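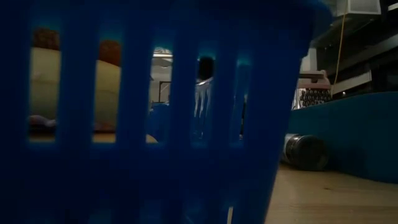

Home Services Supplies Service area About us Contact

Furnstead > Company > About us

About Furnstead

Furnstead sorts, packs and stores household goods for people who are moving, downsizing or renovating. The company was set up by Leonie Hauser and Braulio Barajas, and works from a single unit with 3,000 square feet of floor, of which 2,382 are storage.

How we work

Goods are grouped by room of origin, then by weight. Small items go into open plastic baskets with slotted sides. We chose slotted walls for two reasons: air moves through the load, and staff can check the contents without lifting anything out. The solid band at the base keeps small parts in. Colour is used as a code – blue is for soft goods, and a blue basket is never used for kitchen items.

A basket is filled to the rim and no higher. Cushions and other padded pieces are kept out of the baskets where possible, as they take up volume and lose shape under load. They are stored beside the basket and listed on the same card.

Each basket has a card with the client's number, the room and the date packed. The load limit is 10 kg. Fragile items are wrapped and boxed separately.

Staff

Leonie Hauser manages bookings and estimates. Braulio Barajas runs the floor. Estrella Escobedo joined in March and handles labelling and the storage register. The register is checked against the shelves at the end of each month.

Storage terms

The minimum term is 40 days. Access is by appointment. We do not store food, fuel, paint or live plants.

Page last revised 8/14/25

Comments

Mbali Magagula
Are the baskets included in the price or is there a deposit? The estimate didn't say.

Furnstead
Included for the full term – no deposit.

Jaqueline Meléndez
Cards were filled out clearly and I found the winter blankets right away. Would like evening access.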